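# Totura Seasonal Permit Shelter

**Manufacturer:** Belmonte Site Structures
**Category:** Temporary public structures, municipal and parks use

The Totura is a freestanding shelter for cities, counties and park districts that need a covered service point on public land for part of the year. It is used for ticket windows, beach and pool check-in, farmers market offices and polling line cover. The shelter stands on its own ballast and does not need a poured foundation. Many local codes treat it as a temporary structure, but buyers should confirm this with their own planning office before ordering.
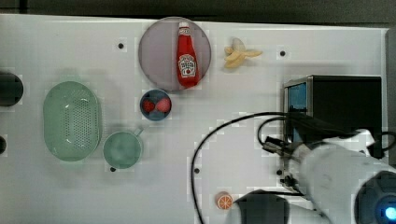 **BRERKVILLE, June** – The Brerkville Planning Board has approved a Totura shelter at the Clalter Landing waterfront for two summer seasons. The approval includes a condition that the shelter be taken down between seasons and that the ground be restored to grass each fall. A second condition limits evening lighting to fixtures that point downward.

"The applicant gave us a drawing set we could read in one sitting," said Milagros Manalo, who chairs the board. "The questions from neighbors were mostly on noise and parking, and those were answered in writing before the hearing."

Satish Pinto, the city's parks planner, presented the application. The shelter will serve as the check-in point for kayak rentals and as an information desk during the concert series.

## Size and construction

| Item | Standard unit |
|---|---|
| Covered floor area | 200 square feet |
| Clear height at the eave | 98 inches |
| Service windows | 2 |
| Frame | Galvanized steel, bolted |
| Wall panels | Insulated, removable |
| Floor | Raised deck with slip-resistant finish |
| Ramp | Included |
| Ballast | Included, stored under the deck |

The frame ships in labeled sections. Each wall panel can be lifted out from the inside, so a damaged panel may be replaced while the shelter remains open to the public. The roof drains to the rear. Where a site slopes, adjustable feet are placed under the deck and locked with a pin.
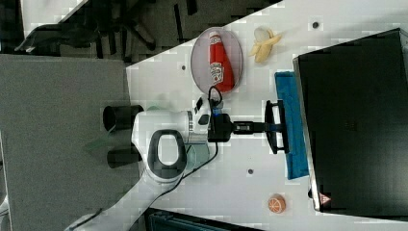

Service windows may be placed on the same side or on opposite sides. One window on every unit is set at a lower counter height for wheelchair users. Window positions must be chosen at the time of order, as the header above each opening is part of the frame.

Power enters through a single covered inlet at the rear. Water and drain connections are not part of the standard unit and are quoted separately.

## Documents supplied

Each order includes a permit packet prepared for the reviewing agency:

- site plan template and elevation drawings
- wind and snow load calculations, stamped for the state of delivery
- anchoring and ballast schedule
- removal and site restoration statement
- color samples for design review, on request

Fahad Baloch, permit coordinator at Belmonte, reviews every packet before release. Changes requested by a planning board are made at no charge until the permit is issued. Changes requested after that point are billed at the hourly rate in the quotation.

## Colors

Sand, slate, pine green and white. Custom colors require a longer lead time and are not returnable. 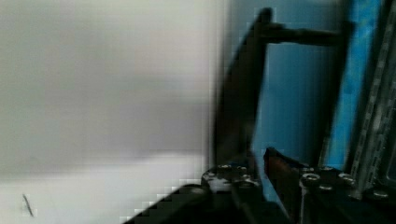
*Dark upright and crossbar beside an off-white wall.*

## Storage and warranty

A Totura that has been taken down should be stored under cover with the panels standing on edge. The frame and deck are covered by the standard warranty. Door hardware and window seals are wear items and are excluded.

## Ordering

Public agencies may order by purchase order. Quotations for single units are handled by Cherry Mae Pascual, and agencies ordering for several sites should write to Tadeusz Kalinowski in contract sales. Requests should state the delivery address, the months of use and the name of the reviewing agency.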